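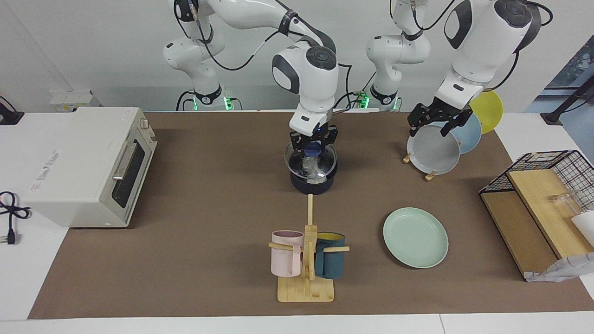
Lutz Harms objects that a plate standing on edge takes up more of the counter than a plate lying in a stack, and that anyone short of space should therefore stack. He made the point in a letter after my January column on small kitchens, and his arithmetic holds up for a set of 16. It fails for the sets most of us use every day.

A stack has one footprint no matter how many plates are in it. A row grows with each plate. What the footprint leaves out is access. To take the bottom plate from a stack of three, you lift two, hold or set them down, remove the third and put the two back. To take any plate from a row, you lift one. In a household where each person has a plate of a particular color, the wanted plate is at the bottom a third of the time. A household of identical white plates can ignore this argument and keep stacking.

The same reasoning applies to mugs. A mug tree uses vertical space above a base not much larger than a saucer, and it keeps the rims off the surface. Its weakness is balance. Load one side of the post and a light tree will tip when bumped, so two mugs should go on opposite pegs. I have seen an 8-peg tree in a rental in Sauerland with every mug on the window side, and two of them had chipped handles.

Bowls are the exception. They have no good edge to stand on, and nesting them costs little because the inner bowl lifts straight out. Put the smaller inside the larger, and do not mix more than two materials in one nest. Glass on glazed ceramic is acceptable if the glass goes in last and comes out first.
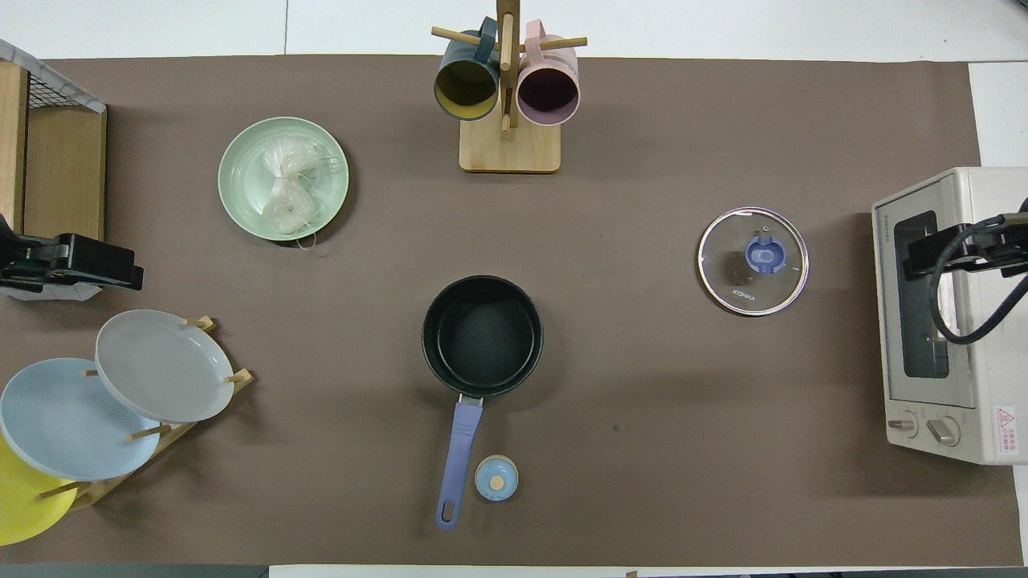
Pans and lids are where most systems break down. A saucepan is awkward because of its handle, which can double the length of the space it needs. A glass lid is awkward because the knob or grip prevents stacking in either direction. The usual answer is to store the lid on the pan. I disagree for any pan used daily — the lid is off more often than on, and it ends up flat on the counter anyway. Give it a slot in the plate rack. Most dowel racks will hold a lid if the rim is thin.

The toaster oven deserves a fixed place before anything else is arranged. It is the only item that depends on an outlet, and it needs clearance for the door. Plan outward from it.

Manufacturers would prefer to sell us a complete system. The Brendholm catalog lists a counter unit for 3,000 kroner that performs the work of a plate rack, a mug tree and an empty strip of counter. I would buy the rack and the tree, and leave the strip empty.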